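Search Tramlow Workshop Notes

Search

Saturday, November 13, 2021
By the bench 2 regular

Re-padding a hand-held gripper so it stops dropping snacks

So the fingers on my hand-held gripper had gone shiny. You squeeze, the pads close nicely, and then a packet of crackers just slides out the bottom like a bar of soap! I put up with that from April until last week, and then I finally sat down at the Tramlow bench and did the pads properly.

You'll want a textured rubber sheet (mine is the Tilico one from the bin under the laser cutter), a sharp knife, isopropyl alcohol, contact cement, a small hex key and masking tape.

1. Take the old pads off. Open the fingers all the way and peel from the tip back toward the linkage. Mine came off in crumbs, so have the vacuum handy.

2. Clean the fingers with alcohol. Do it twice. I know, I know, but the first wipe mostly moves the old glue to a new spot.

3. Trace each finger onto masking tape, stick the tape on the rubber, and cut both together. Mark left and right on the tape while you're at it. I didn't, and spent a silly amount of time flipping two nearly identical pieces over.

4. Brush a thin coat of cement on the finger and on the pad, then wait 18 minutes. The tin says less, but our shop is chilly in November. It should feel tacky and not stringy.

5. Press the pads on, starting at the tip. Wrap them in tape and leave them alone overnight.

6. Check the linkage screws before you use it again. Snug is plenty. If you crank them down the fingers get stiff, and you'll feel that in your wrist long before you see it.

Now for testing. I log mine in Triltlow, a little script I wrote that just counts squeezes, and the old pads had 1,371 on them when I gave up. I'm hoping for some 2,000 out of this set, so ask me again next year.

Start with something light that crinkles. Wrapped biscuits are great practice: the plastic is slippery, the inside snaps if you're heavy-handed, and you can eat the failures. Lay one on a woven mat or a towel (bare countertop lets it skate away from you), come straight down with the fingers wide open, and close slowly until the wrapper just starts to pucker. Then lift a little and hold.

If it slips out at one end, your pads aren't facing each other squarely. Warm the worse one with a hair dryer and nudge it over. The Yazıcı pad template in the shared folder has center lines on it, so print that if your tracing came out wobbly like my first one did.

We use cookies to remember your search settings. Accept | Manage 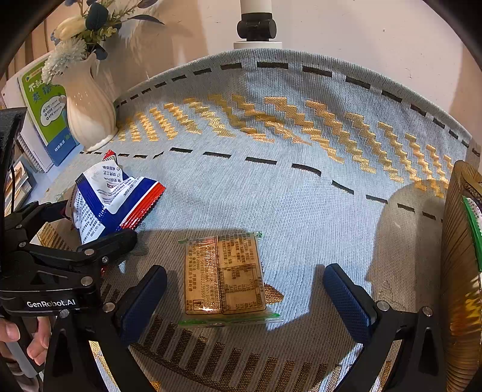 Once biscuits are going well, move up to something tall and smooth, and slow down again for the first few tries. I still close too fast on those.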